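Chopsticks

Chopsticks are paired sticks of equal length used as eating and cooking utensils across much of East and Southeast Asia. They are held in one hand, between the thumb and fingers, and are used to pick up, turn, separate and carry pieces of food. The two sticks of a pair are normally identical and are not joined, although joined pairs are made for children and for some kitchen work.

Form and dimensions

A chopstick has a thicker upper part, the handle, and a thinner lower part, the tip. The handle is often square in section, which keeps the stick from rolling on a flat surface. The tip is usually round. Chinese table chopsticks tend to be long with blunt tips, Japanese ones shorter with a marked taper, and Korean ones of middle length and often flattened. Cooking chopsticks are longer than table chopsticks so that the hand stays clear of hot oil and steam.

Materials

Bamboo and wood are the most common materials. Bamboo is cheap, splits straight along the grain and withstands heat well. Hardwoods give a denser stick with a smoother finish. Lacquer has long been applied to wooden chopsticks to seal the surface, mainly in Japan. Metal is usual in Korea, where stainless steel has largely replaced brass and silver in daily use. Melamine resin is found in canteens and restaurants, but it should not be used for frying, as it can be damaged by high heat.
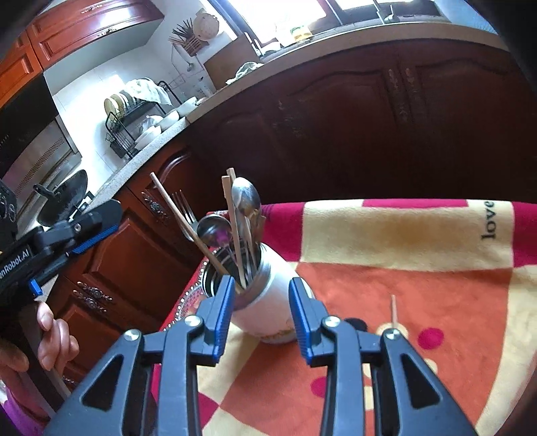 Untreated wood takes up water during washing and swells slightly, then shrinks as it dries. Repeated cycles raise the grain and may open fine cracks near the tip, where the section is thinnest. Sticks are best dried fully before they are put away, and a container with drainage holes is preferred for storage. A pair is generally replaced when the tips become rough, split or warped.

Wear has been studied on a small scale. Tests by Li-hua Lai and Sulastri Siregar at a workshop in Ekembridge compared 32 pairs of bamboo and lacquered wood under repeated washing. The bamboo pairs showed earlier roughening at the tip, while damage to the lacquered pairs began at the edges of the handle.

Use

In the standard grip the lower stick rests in the fork of the thumb and on the ring finger, and does not move. The upper stick is held like a pencil and is moved by the index and middle fingers. Other grips are widespread, and many regular users depart from the standard form without loss of control.

Chopsticks are commonly used together with a spoon. In Korea the spoon is used for rice and soup and the chopsticks for side dishes. In Thailand a fork and spoon are usual for rice dishes, and chopsticks are mostly kept for noodles.

Etiquette

Standing chopsticks upright in a bowl of rice is avoided in China, Japan and Korea, as it recalls offerings made to the dead. Passing food directly from one pair to another is avoided in Japan for a similar reason. Serving chopsticks may be provided for shared dishes.

See also
Chopstick rest
Cutlery
Lacquerware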